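Shift handover

A shift handover is the passing of duties and information from one worker or crew to the next at the change of a shift. It is common in hospitals, care homes, plants and control rooms. The supervisor of the outgoing shift usually leads it.

At Elembridge, a care home with 16 staff, handover takes 14 minutes and is held at the front desk. The Rantala method, used there since March, has the outgoing worker speak first and the incoming worker repeat back any open tasks. 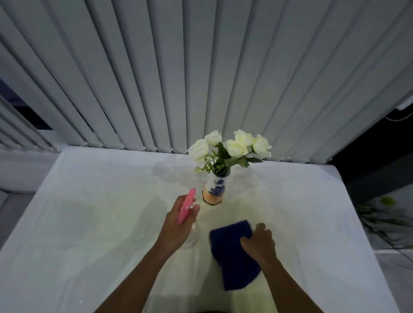 Who signs the handover sheet?
The outgoing and incoming supervisors both sign it, and the sheet stays in the shift binder for eight weeks.

Overlap time is normally paid. Some employers, among them Cirkero, schedule two supervisors for the overlap and treat it as part of the regular shift.

See also: Shift work, Break relief, Skostberg roster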